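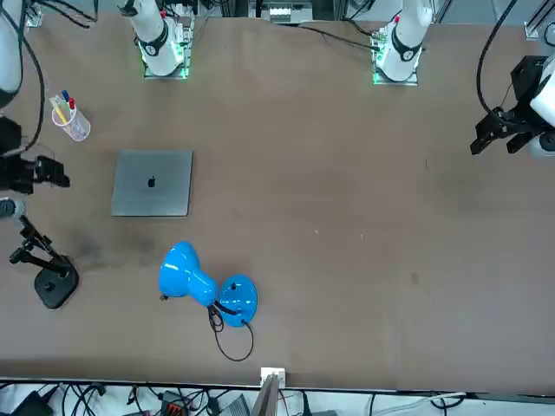 Desk clear-out month — what we learned

OK so December was the big desk swap on the second floor and most of you survived it. Quick notes before I forget, because the Calten order closes at 2 and I still have to send the final numbers over.

First, thank you to everyone who filled out the form. 80 of you did. The other 26, I will find you. If you don't pick a drawer unit you get the gray one with the sticky bottom drawer, and no swaps after that.

Big complaint on the form was clutter. Second biggest was chairs. Chairs are not in this budget, please stop writing chairs in the "other" box. Clutter we can do something about. Libor Říha tried the one-tray rule with his team at the Nasside office and they mostly stuck with it. One tray per person, anything that doesn't fit goes home or goes in the bin at the end of the day. Mugs count. So do plants, sorry.

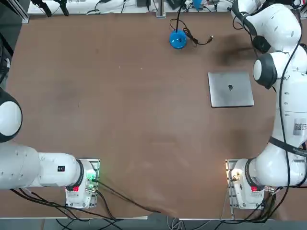 Cleaning is the other thing. Talari comes in at 6 pm and they will only wipe what they can reach, so papers left out = desk not done. For marks that stay put, damp cloth first, then a tiny bit of dish soap, then dry it off. No scrub pads! Matte brown tops like this one show every scuff and smudge, and a scrub pad just leaves a shiny patch you'll be looking at for years. Ask me about my kitchen table.

Coffee rings — same deal, get them early. Lemon oil is fine at home but not here, it sets off two people's allergies and teh smell hangs around all afternoon.

Leftover stuff from the swap is in the Jemal room. Two monitor stands, a box of desk lamps (bulbs not included), and what looks like 100 binder clips. Take what you want. Whatever is left goes to the thrift store when somebody with a van has time.

Labels for the new drawers are at the front desk. Print your name, not your intials, we have three JMs now. Drawer keys next issue, still waiting on a call back.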